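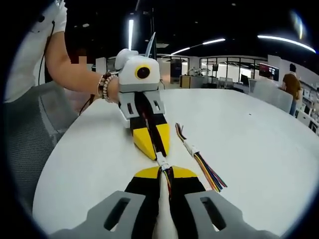
Notebook 4, p. 60

Search this diary Go

Wires again. Whole morning at the white table with Inese, bits of wire everywhere and my coffee banished to the windowsill. Trying to get the little white connectors to meet. Mine was the red, yellow and black bunch, hers the dark one, end to end over the table and both of us holding our breath like idiots. So close. My wrist aches tonight.

Inese had her bracelets on, the beaded ones, whole stack of them. Asked where she got the brown ones and she said her aunt, then lost her place and we had to start over. My fault.

The multicolor bundle is a pain. Orange, green, blue, purple, all of it splaying out at the end the minute you put it down. Want to tape it. Dorota says no tape, she hates picking the sticky off after. Fine.

Must ask Wanda about the Corico order, still nothing, and she's the only one with the login. Also who took the good tweezers?? They live in the left drawr. 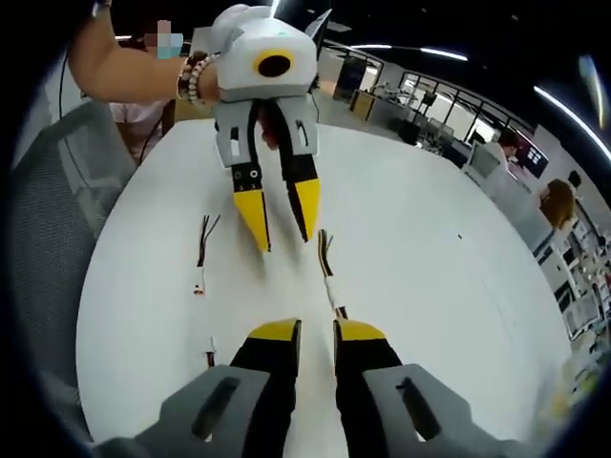 After lunch

Soup, too salty. Back at it by one. Shorter pieces this time, which I like better, less tail to get in the way. The brown, black and yellow one goes down into a white sleeve and I kept wanting to call it the bee. Inese not amused.

Gert called in the middle of everything about the shelf. Told him later. Forgot to call back, do it tommorow first thing.

Swept up little ends before leaving, found one in my sock at home. Need: zip bags, labels, a marker that works, bread, cat food.

Bed. Too tired to read.

Last updated March 29, 2020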